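Kitchen Table Tips: Software Habits for Teaching a Gripper to Handle Plates
Updated August 28, 2025

Plates are my favourite thing to practise with, and I say that as someone who has swept up plenty of them. If you've got a pair of hand-held grippers and you're hoping to turn an afternoon at the table into something a planner can use, pull up a chair and put the kettle on, because I've been collecting these tips since last November and I do tend to go on a bit.

Start with the clocks. Each gripper camera and the head camera keeps its own time, and if they drift apart your hand will seem to close before it has arrived. I run the sync check in Rultent before every session and again after lunch. My limit is 17 milliseconds, and anything over that gets recorded again (yes, even the lovely ones).

Next, name your tasks like you'd label jars for the pantry. "Plate 2 final NEW" made perfect sense to me the day I typed it and none at all a month later. Now every task gets a verb, an object and a destination, all lower case, and I can find things again without swearing.

White crockery deserves a paragraph of its own. Glaze throws back the light, and a depth estimate will happily dig a hole in the middle of a perfectly good plate where the shine is. Turn the exposure down a notch, lock it, and lock the white balance while you're in there. I also tell the segmentation in Zindex to fit an ellipse to the rim and ignore whatever is going on in the centre, and that one change fixed more bad masks than all my fiddling with lamps ever did!

Two plates, two grippers and a patterned mat: 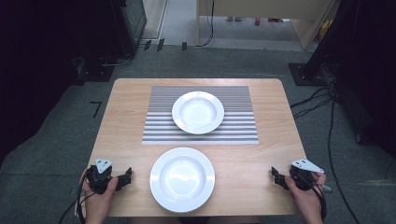
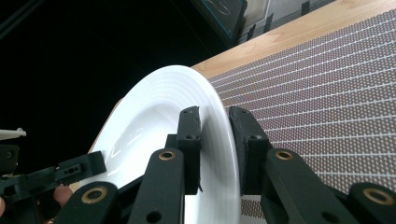
Grasp points are where I see people come unstuck. A planner left to its own devices likes to aim for the middle of an object, and the middle of a plate is no use to a two-fingered gripper. Give it candidates along the rim, with one finger inside and one outside, and have it throw out any where the lower finger would need to pass through the table. I leave a margin of 2 millimetres under the finger, measured from the mat if there's a mat, and from the wood if there isn't. Do put the mat in your table model. It's thin, but a fingertip will find it.

While you're at it, add a tilt limit for the carry. Mine was missing for ages and the planner kept choosing the most theatrical routes you ever saw, all perfectly legal as far as it was concerned.

For sorting through recordings I use Pindia, mostly for its side-by-side view, which lets me scrub both wrist cameras together. My last batch had 344 recordings and I kept 267. That felt wasteful the first time, but a fumbled grip left in the set comes back to haunt you later. Tag the rejects with a reason and keep them in their own folder, as they're grand for testing your failure detector.

Back up before you tidy. I keep the raw files on one drive and the trimmed ones on another, and I never let the trimming script write to the first. Then wash the plates, dry them properly, and pop them back in the cupboard before somebody wants their tea.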